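Notes for week 4. Read these before the session and bring the worksheet with you. Questions to Morven Niven.

# Light on surfaces: highlights, sheen and matt finishes

## 1. Two kinds of reflection

When light lands on a surface, part of it bounces off the top and part goes a little way in, gets scattered and comes back out in all directions.

The first part is called **specular** reflection. It keeps the colour of the light source on most materials (paint, plastic, varnish, glazed pottery). Under a white lamp, the highlight on a red mug is white.

The second part is called **diffuse** reflection. It carries the colour of the material, and it looks much the same from wherever you stand.

Bare metals are a special case. They have almost no diffuse part. What you see on polished copper is nearly all specular, and the copper tints it. Painted metal behaves as paint.

## 2. What sets the size of a highlight

- **Roughness.** A smooth surface gives a small, hard-edged highlight. A rougher one spreads the same light over a wider patch and makes it dimmer.
- **Curvature.** A tight curve squeezes the reflection of the lamp down to a spot. A shallow curve stretches it out.
- **Size of the source.** A bare bulb gives a spot. A window or a long ceiling light gives a broad patch.

These three work together, so you can't read roughness from one highlight alone. Look at two objects under the same light and compare them.

A cylinder gives a streak along its length. A ball gives a spot. A flat panel gives nothing at all until the angle is right, then it goes white all at once.

## 3. Clipping

A camera can only record up to a certain brightness. Past that, every value is stored as white and the detail is lost. You can't bring it back by darkening the picture later.

Painters have the same limit - paper is only so white. The usual answer is to keep the rest of the drawing darker than feels natural, so that the highlight has room.

With a camera, lower the exposure until the highlight just holds, then check the shadows. If both ends are lost, change the lighting: move the lamp further off to the side, or put tracing paper in front of it. 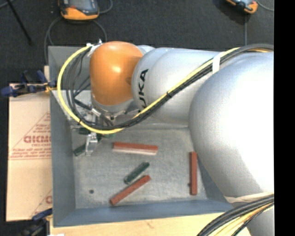

*Fig. 1. Broad near-white highlight on the silver section, small bright spot on the glossy orange joint.*

## 4. Exercise

Work in pairs. You need one desk lamp, one sheet of tracing paper and four objects: one glazed, one matt, one bare metal, one of your choice.

1. Draw each object under the bare lamp. Mark the outline of the highlight first.
2. Put the tracing paper between lamp and object and draw it again beside the first.
3. Write one line under each pair saying what changed, the size or the edge or both.

Allow 40 minutes for the drawings. Pencil only, no white chalk.

## 5. Reading

Senga Gillies's handout on tone from week 2 covers the value scale you will need. Raíssa Nogueira has spare copies.

Worksheets go in the tray outside Rhona Nisbet's office before week 5.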